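Test screenings measure the wrong thing. A studio shows a comedy to 400 people, counts the laughs per minute, and cuts whatever falls below the line. Pravdale went through this process and lost 13 minutes, most of them quiet scenes between the two leads. 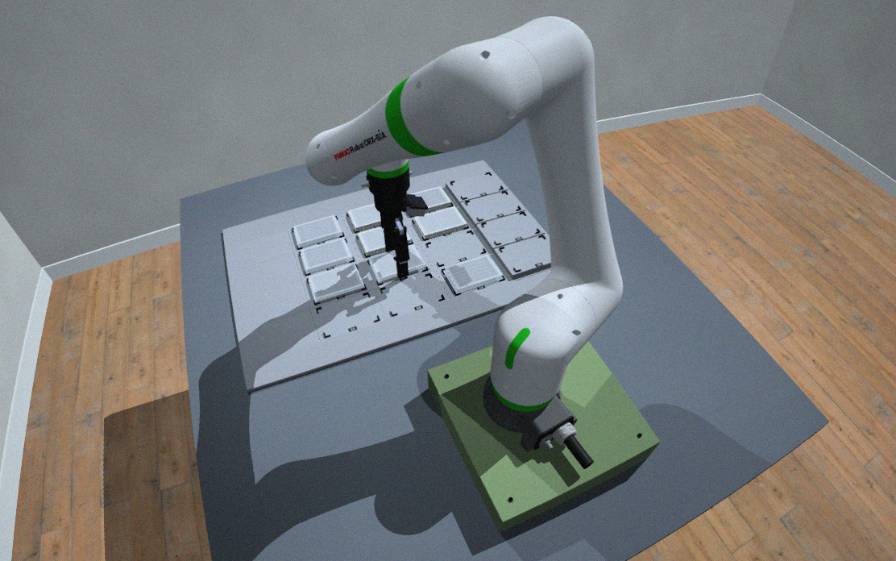 The laugh count rose. The reason to care about either character left with the footage. A joke in the last act depends on a promise made in the first, and the promise is gone from the release print.

Brostetti was cut by its director alone, with no cards and no dials. It opened on 3 screens in Studville and is still playing there. One case proves little, but studios should at least score the full story — setup included — before they trim it.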